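For my public finance project I picked the budget of Plotonitz, the town where I grew up, and I wanted to know why it keeps running short even when the local economy looks fine. I figured I'd find one big villain in the spreadsheet. Nope!

I went through 66 budget lines with Siham Ait Ali, my project partner, and we sorted them by how much they move from year to year. Property tax barely budges. Sales tax jumps all over the place (one bad year wiped out 30 percent of it).

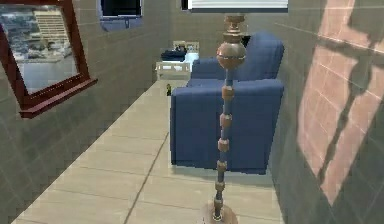
Spending is a different story, and most of it is locked in before the council even meets in April. Pensions and road debt alone eat 40 percent. So when sales tax drops, the parks and the library take the hit, and I got pretty grumpy reading that part.

Professor Tawfik asked us to test a rainy day fund, so we ran 2 versions. The bigger one covered the bad year, but it took forever to fill up. I'd still like to redo it with the water fees included.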